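Home | Kitchen | Pantry | Cleaning | Workbench | Ask Me

9 Jan 2020
by Bohdan Romaniuk

Keeping fruit from going off before you get to it

I threw out a whole bag of plums last May and I'm still mad about it. They were good plums! I'd put them in the bottom drawer of the fridge, piled a cabbage on top, and forgot them until the drawer started to smell like a brewery. So I got a little serious about fruit after that, and these are the habits that stuck.

First, stop washing everything the minute you get home. I did this for years because my mother did it, and all it does is send damp fruit into the fridge. Berries are the worst for it. Tip them out, pick off anything with fur on it (and whatever was touching it), and put the rest back dry. Wash a handful when you want a handful.

If you really can't stand the idea of unwashed berries in the house, do the vinegar dip. One part white vinegar to three parts cold water, swish for a minute, rinse well, then dry them for longer than you think you need to. I spread mine on an old dish towel and leave them alone while I make supper. They go into a shallow box with a folded paper towel underneath and the lid cracked open. I change the paper towel when it feels clammy. And no, you can't taste the vinegar, as long as you rinsed.

Bananas get their own spot. They give off a gas that ripens everything near them, and apples do it too, so a big mixed bowl looks lovely and goes brown in a hurry. I keep the bananas on a hook by the window and the apples in the fridge, where they stay crisp for weeks. If you've got a rock-hard avocado, that's the time to put the two together: avocado and banana in a paper bag, top folded over, check it every day.

Peaches, plums, pears and kiwis stay on the counter until they give a little when you press near the stem. Then into the fridge, and eat them soon. I put the peaches stem side down on a plate with some space between them. Stacked peaches bruise, and a bruise is where the mold gets going.

Lemons are the easy ones. Mine used to turn into little wooden balls in the fruit bowl, and then my neighbor Arsen Melnychuk told me to zip them into a bag and put it in the fridge. They last ages that way. Limes too. Take them out a while before you need the juice and roll them hard under your palm.

Now, the bowl itself. I've been through a lot of these. The deep ceramic one my aunt gave me is beautiful and terrible, because whatever's at the bottom sits in the dark getting squashed. Wire is good for air but it leaves dents in soft pears. What I use most now is a cheap plastic basket, wide and not too deep, that I can rinse in the sink. Every so often it gets warm water, dish soap and an old toothbrush around the rim, where the sticky stuff collects. For stains I make a paste of baking soda and water, let it sit while I drink my coffee, and rub it off with a soft cloth. Skip the scouring pad! It scratches the shine and then the scratches hold the dirt.

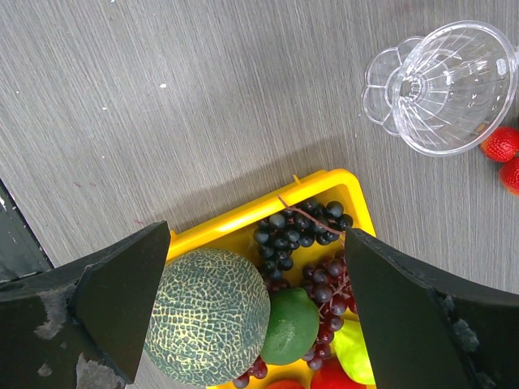
Should strawberries be hulled before they go in the fridge?

Leave the green caps on until you're ready to eat them. Once the cap is off, the cut part goes soft and starts to leak, and the whole box follows it.

For the ones that are already going soft, I keep a bag in the freezer. Cut off the bad bits, slice, freeze them flat on a tray first so they don't clump, then tip them in with the rest. When the bag is full I make a quick sauce: fruit, a spoonful of sugar, a squeeze of lemon, low heat until it slumps. Good on pancakes, very good on plain yogurt, and my kids will eat it off the spoon if I turn around.

Fruit flies, last thing. Put a little cider vinegar in a glass with a drop of dish soap and stand it next to the bowl overnight. Also check under the onions. Mine were coming from one forgotten potato at the back of the cupboard, and I'd been blaming the bananas for 2 weeks.

Next time I'll do herbs, once I work out why my parsley keeps keeling over.

Contact | Copyright Bohdan Romaniuk | Back to top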